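HOME ORGANISATION 219: Week 3 handout
Samah El Ouafi, Jan 24, 2018

Okay, boxes and lids! I know it sounds like the dull week, but I've had more questions on this than on anything else since October, so we're giving it the full session in room 301.

Start by clearing yourself a decent bit of table. I like to have the lid down flat where I can reach it, and the box beside it, so I'm never hunting for one while holding the other.

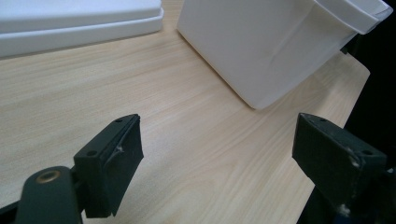
White lid and white container on the pale wood-grain tabletop.

Before anything goes in, tip the box and check the rim and the corners (grit loves a corner). Wipe the lid too, both sides. My favourite trick is a bit of coloured tape on matching pairs, especially if all your storage is white like mine!

For next week, bring one box from home and read the Kedorska chapter on labels.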